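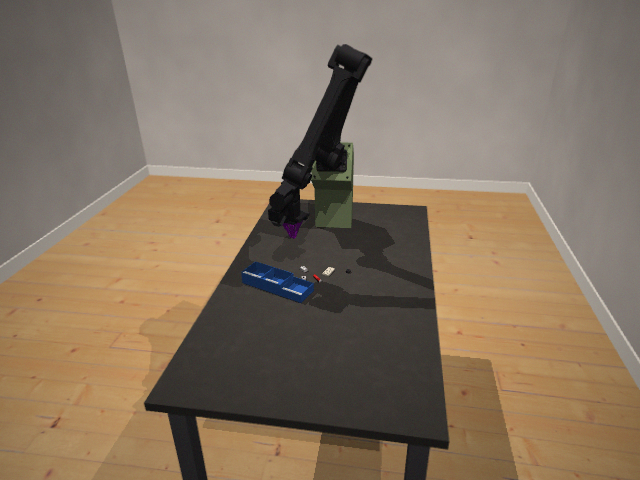

Teleoperating a simulated arm is a fine hobby for anyone who finds ordinary tidying too quick. I'm recording examples in Simska for a sorting task, and the brief I was handed says 1000 of them before training starts. I have 388. The job is to move the little bits on the table into the blue tray with the three compartments, and most of them are fine, the cream block especially, which a child could pick up in oven gloves. The small black one at the far right is another matter. Whoever chose a near-black tabletop for it has a sense of humour. So, question: do I keep going to 1000 with everything exactly like this, or stop now and start changing things? And do I bin the attempts where I fumbled?

tinsnips
Posted 4 January 2019
Posts: 41

---

lowgear
Bin the fumbles. The arm learns what you show it, and if you show it dithering over a black dot it will dither beautifully. I did the Kutcombe drawer set last March, kept everything, and ended up with a policy that paused before every handle as though it had forgotten why it came in.

---

oddsprocket
Disagree with lowgear. Bin the ones where you gave up, keep the ones where you missed and then got it. If it never sees a recovery it won't know how to do one, and it will miss, I promise you.

Also stop at 388 and train something rubbish on it tonight. You'll learn more from watching it fail than from another week of joystick.

---

tinsnips
Joystick! Luxury. I'm on the keyboard.

More detail, as two people have asked by message. I've got more than one viewpoint, if that changes the advice: 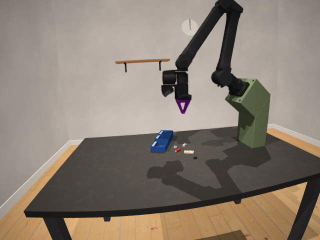
Gripper closed, well clear of the table. All five bits still to do.

Bits get shuffled between attempts but they stay in the same general patch to the right of the tray. Tray hasn't moved once. I was rather proud of that.

---

oddsprocket
Don't be. Move the tray. Turn it a bit as well. Otherwise it'll learn to drop things at one spot in space and take no interest in whether there's a tray there.

---

mothballed
Before you go much further, check that your counts agree. I finished a set at Siststead with 917 attempts in the folder, and the Fiadzo importer told me there were 914. No error, no warning, three attempts gone. They'd been saved with the gripper channel empty. I found out after training, naturally.

---

lowgear
Still say bin the fumbles. oddsprocket's recoveries only help if they're clean recoveries. A keyboard recovery is eleven wrong taps and a lucky one.

---

oddsprocket
Then label them and train it both ways. It's a simulator, the electricity is the only thing that minds.

---

tinsnips
Right. I've checked the counts and they match, so thank you, mothballed, for an unpleasant ten minutes. Tray will be turned and shifted from the next attempt on. Fumbles going in a separate folder till you two have settled it.

Is changing the table colour cheating?

---

mothballed
Depends on what colour the real table is.

---

tinsnips
Black.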